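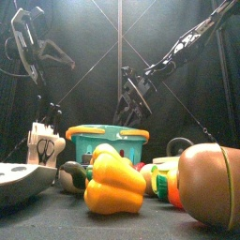 Minutes – Equipment Planning Meeting, Manipulation Bench
Ullari site, upstairs meeting room, June
Minutes taken by Gil-soo Seol

Present: Birsen Aydoğan (chair), Gil-soo Seol (minutes), Yoshinori Yagi, In-ho Woo
By phone: Dong-geon Yook, from Vindirwood, with wind
Apologies: none received, although the biscuits did not turn up either

Meeting opened at 10.05 am, the room having been double-booked with a first aid refresher.

1. Minutes of the previous meeting

Accepted with one correction. Yoshinori did not "agree to" the cable order at the last meeting. He "did not object loudly enough". The minute taker has amended the record and wishes it noted that the two have the same effect on the purchasing system.

2. Matters arising

2.1 The cable order. Arrived. Right connectors, wrong length. In-ho has put the box under the bench with the previous box.

2.2 Labels for the spares cupboard. Done by Birsen over a lunch break. The shelf marked MISC is already full.

2.3 Quote from Lim for the annual service of both arms. Still outstanding. Dong-geon has rung twice and been told on each occasion that the quote was "with the other team". He asked to be put through to the other team and got the same person.

3. Grippers

In-ho spoke to his paper, circulated the evening before and read by at least two of those present.

The position is that the bench has two arms with different grippers on them. The right arm has the black parallel-jaw unit and the left has the light gray one. Every task script therefore exists in two versions, and every fix is made in one and remembered in the other some weeks later. In-ho would like matching grippers before we start the kitchen tidy-up tasks in earnest.

Options as put:

(a) Buy a second black unit and retire the gray one to spares. In-ho's preference.
(b) Buy a pair of something new. Yoshinori's preference, on the grounds that we would have the argument only once.
(c) Carry on as we are. Nobody's preference, but the one we have been funding.

Birsen asked what (a) would cost. In-ho has a written price from Kundley of $1436 for the gripper, mounting plate included, freight extra. Birsen asked what freight was. In-ho said it depended. Birsen asked him to go and find out what it depended on.

Yoshinori spoke for (b). His point was that parallel jaws are good on anything with a flat side and that the produce, as a category, is short of flat sides. The capsicum is glossy and lobed, and the big brown one is smooth all over. Anything round wants to roll when the fingers close a bit off centre. He would sooner spend money once on compliant fingers than twice on rigid ones.

In-ho replied that fingers can be changed without changing the gripper, and that he could print soft pads for next to nothing. Yoshinori asked whether these were the same soft pads as last year. In-ho said they were an improved version. Discussion of last year's pads was ruled out of order by the chair at 10.31.

Dong-geon said something here that was lost to the wind. On being asked to repeat it, he said he agreed. It was not established with whom.

Resolved: option (a), subject to a freight figure. In-ho to print pads and fit them to the right arm first. If the pads are no good after a fair trial, Yoshinori may bring (b) back and we will all be polite about it.

4. Task objects

4.1 Budget line. Birsen reminded the meeting that toy food is coded as "laboratory consumables" and that finance has queried this once already. She would like a short justification on file before the next order goes in. The minute taker offered to write one and was asked to keep it dry.

4.2 What we need. Yoshinori does not want more variety. He wants duplicates of what we have, so that when a piece is scuffed or goes missing the task carries on unchanged. Agreed that anything the basket task depends on should have a spare in the cupboard, bagged, and that the spares are not to be raided for demonstrations.

4.3 The basket. In-ho raised the orange handles. They fold down along the rim and that is how the scripts expect them. If somebody leaves one up, the approach from above has to be rethought. Proposal to tape them down was opposed by Yoshinori, who has a handle-lifting task planned for later in the year and would like the handles to remain handles. Left as is. Handles to be folded before every run, by whoever is running it.

4.4 The knife block. Dong-geon asked whether the knives and scissors count as sharps for the purposes of the site safety form. Birsen will ask. Until she has an answer, nobody is to write a task which involves an arm drawing a knife. In-ho said he had not been going to. The meeting took this at face value.

4.5 Storage. Between sessions the objects are to go back in their tubs. There was general support for this, as there was last time.

5. Bench, lighting and backdrop

5.1 Lighting. Yoshinori finds the light over the back wall fine, but says the left arm spends too much of its life in shadow, and a dark gripper over there would be harder still to pick out. This matters more now that item 3 has gone the way it has. Options are a second light on the left or a strip of pale tape on the new gripper. Tape costs less. Tape to be tried first.

5.2 Tabletop. The dark gray covering is staying. A paler one was discussed and dropped when In-ho pointed out that everything recorded so far has been on dark gray, and that he was not volunteering to do it again.

5.3 Highlights. The shinier pieces throw bright spots. Yoshinori suggested a matt spray. Dong-geon, suddenly audible, said real vegetables are shiny too and that the software could get used to it. No action.

5.4 Cable on the left arm. The loop hanging off the side should be dressed properly when the gripper is swapped. In-ho to do both in the one go. The box under the bench may finally contain something useful. (See 2.1. It does not. They are too short.)

6. Planning for next year

Birsen tabled the draft equipment plan. She needs it back with comments before the end of June, and pointed out that last year she received comments in the form of a thumbs up.

Main lines under discussion:

Second gripper, as resolved above, from this year's money if freight behaves.
Service of both arms, Lim, amount unknown.
Spare fingers, pads, fasteners.
Task objects, duplicates only.
A third arm.

The last of these was added by Yoshinori after the draft was circulated. He explained that he had put it in so that it could be taken out, leaving the rest looking modest. Birsen took it out.

Dong-geon asked how much bench time we lose to changeovers. In-ho has kept a log and puts a full reset, with objects back in their starting places and both arms homed, at 3 minutes when one person does it and longer when two do. He considers this a case for a printed layout sheet pinned up beside the bench. Agreed, and it costs nothing, so it was the most popular item of the day.

Vindirwood would like to borrow the bench for a stretch once the new gripper is in. Dong-geon proposed 90 hours, to be spread over whatever weeks suit us. Birsen was open to it provided Vindirwood contributes to the Lim service. Dong-geon said the line was very bad.

7. Other business

7.1 Yoshinori asked that the pepper be called one thing in the file names. It is currently "pepper", "capsicum" and, in one folder, "yellow". Put to a vote. Capsicum carried, three to one, with Dong-geon abstaining by falling off the call. He rang back at 11.12 and was told the result.

7.2 Whoever has the small hex driver is asked to return it to the drawer. No names were mentioned. In-ho said it was in his other bag.

Actions

In-ho – get freight cost from Kundley in writing; print pads and fit to right arm; dress left cable at swap; layout sheet; hex driver
Birsen – sharps question to site safety; chase comments on the plan
Yoshinori – list of duplicate objects; tape for new gripper; rename files to capsicum
Dong-geon – Lim quote, third attempt; written proposal for bench loan, mentioning money
Gil-soo – consumables justification, dry

Next meeting at 10 am, same room, once the freight figure is in. In-ho to bring biscuits.

Meeting closed 11.20 am.

Corrections to the minute taker, Gil-soo Seol, Ullari site office | © Ullari | Back to top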